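Bench notebook, August — the Maltholm tower, open on the slatted table

Started this one after lunch and kept going longer than I meant to, so this entry is going to ramble a little. Kamran, if you're reading this to find out where things stand, skip down to "Where I stopped."
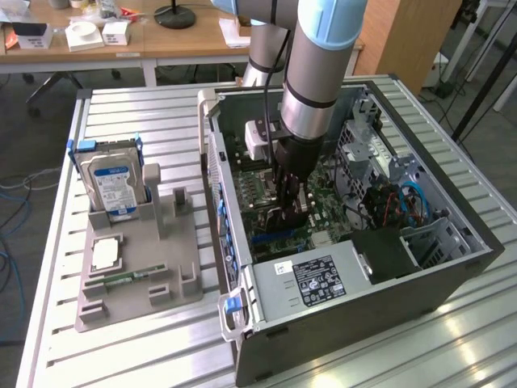
What we're working on

The tower is one of the old office workstations from the Maltholm job, tag 746, and it's a pleasure to work on compared with the last few that came through. Black and silver case, side panel off, lying on its side with the gray carrying handles within easy reach. I do love a case with handles. Whoever designed it clearly thought about the poor soul who would one day have to haul it up a flight of stairs, and I thank them for it every time.

The blue latches along the front edge are the other nice thing. Blue means "you're allowed to touch this" on these machines, and after a while your hand goes to the color without asking. The hard drive carrier has blue tabs too, so the habit carries over. Asanka asked me last time whether the big release tab near the corner has to be pressed before the little latches. I've been doing the big one first, out of habit more than knowledge, and haven't had trouble. If you find out otherwise, please write it in here.

Drive and tray

The drive stands upright in the rear slot of the gray printed tray, still in its carrier, label showing. I like it much better there than flat on the table, where I'm forever setting a screwdriver on top of it. The tray is Asanka's third version, and I think the raised slots are the right height now. The second one was so shallow that a drive leaned if you so much as bumped the table. I'd still like a bit more space around the tall post, but my fingers are thicker than Asanka's and I may be outvoted.

Small request for version four: could we emboss a slot number on the edge? I keep writing "rear slot" and "the one beside the post" in these notes, and a month later I have to stand in front of the tray and work out which one I meant.

Cables

The blue SATA cable is still looped across the drive cage along with the red and black wires. My instinct is always to tuck everything away neatly before doing anything else, and my instinct is usually wrong, because then I have to untuck it to see how long it really is. So I'm leaving it loose until the drive is back in, and then it can be dressed properly along the cage with one of the soft ties from the Cornia box. Not the hard plastic ones, please — I spent a whole evening in the spring snipping those off and found the ends in my shoes for a week.

Power supply

The supply stays. I copied what I needed from the label into the parts sheet, so there's no need to take it out just to read it. The spare from Zistex is rated at 900 watts, far more than this machine will ever ask for, and I'd much rather save it for the Konstantinidis build, where it might earn its keep.

Memory and board

I haven't touched the memory yet. The slots are easy to get at with the case on its side, and I want to do them in one sitting with a clear head, reseating each stick and writing down where it came from. The heatsinks want a proper look as well. Kamran, you have the good soft brush, and I would like it back on the shelf whenever you're finished with it (no hurry, but also, a little hurry).

Where I stopped

Put the tools away a bit after 5. Parts sheet is up to date through the power supply. Memory next, then the heatsinks, then the drive goes back in its cage and the cable gets tied. The side panel goes on last, after a test with the case open.

Still to order: soft ties, bag of 100. Ask Asanka about the slot numbers.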